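I have been told, again, that tipping everything into one big tub is the answer. This time it was Decha Phuthong, who came round for coffee, looked at my shelves of labelled boxes and said, quite kindly, that I'd made a hobby out of putting things away. He has read a book on it. The book says you sort less, you own one generous container per category, and you throw the lot in at the end of the day and get on with your life.

I've been suspicious of this idea for years and I'd like to set down why.

First, the people who recommend the big tub never seem to be the ones who have to get things out again. Putting away is quick, I grant them that. You sweep your arm across the table and it's done. But the time hasn't gone anywhere, it's just been moved to tomorrow morning, when you want the short one and the short one is under the long one and the long one is wedged across a corner.

Blocks are the best test of this I know. A block is about as simple as an object gets. It has flat sides and square ends and it ought to stack with any other block of its sort. Put a set of them in a fitted tray and a toddler can tell you which is missing. Put the same set loose in a bin and they lie at every angle going, one tipped up on the side of another bin-mate or on nothing you can make out, and you start poking about for the colour you're after.
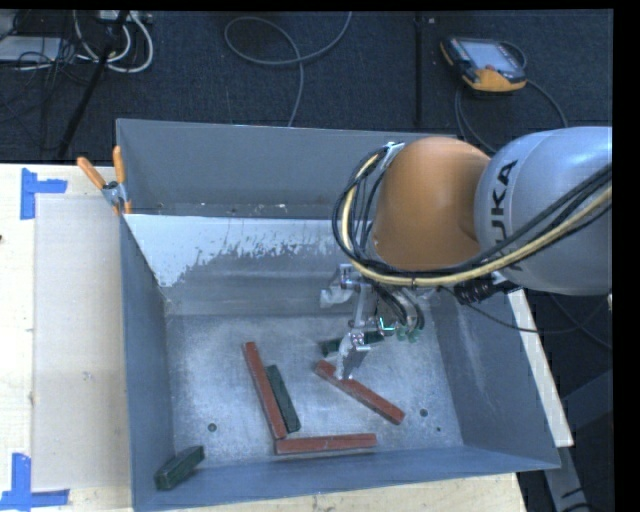

Metal is worse than wood or cloth for this, in my view. I had a steel bin in the back room for two winters, bought from Thongdee when they were clearing out the old shop, and I'll say in its favour that it never cracked. But it scuffed from the first week, everything dropped in it made a noise like a road accident, and anything with a flat face slid until it met a wall and then stopped there. Corners were where things went to hide. I'd put a hand in for something in plain sight and come out with its neighbour.

And the scratches! People say scratches don't matter in a bin and I suppose they don't, but they do make it harder to see a small dark thing on the bottom. I once spent most of an evening looking for a rubber foot that had been lying beside a screw hole the whole time.

Uchenna Okonkwo, who is far more sensible than either of us, takes the middle line. She says a bin is fine for a few things and hopeless for many, and that the trouble starts when you have a big bin and feel you ought to fill it. She keeps hers nearly empty. I went to look, and it does work, but then I'd argue she hasn't got a storage system, she's got a shelf with high sides.

The other claim in Decha's book is that sloping sides help, as everything rolls down to the middle where you can reach it. Does it? Round things might. Bricks and blocks and lengths of batten don't roll. They lean. I tried a slope-sided crate from Clanunora, which cost more than I'd like to admit, and spent November lifting things off the slope and laying them flat so that I could find them. At that point I was doing the sorting anyway, only bent double.

I did give the one-tub method a fair go before writing this. I emptied 9 of my little boxes into a single Eller crate and lived with it. Colours were no trouble, I could always see that there was a red something down there. Size was the problem, and so was which way up it was. You can't tell a long piece from a short one when you're looking at it end on, and you can't get your fingers round a piece that has settled snugly alongside another. I kept having to move one to get at the next.

So the boxes are back. The labels are back too, and Decha can laugh. If anyone has a tub they swear by, with more than a handful of things in it, I'd be glad to hear what you keep in there and how long it takes you to find the one at the bottom. Please time it properly. I don't accept "no time at all", which is what he said.

The Eller crate has gone to the shed with the flowerpots in it.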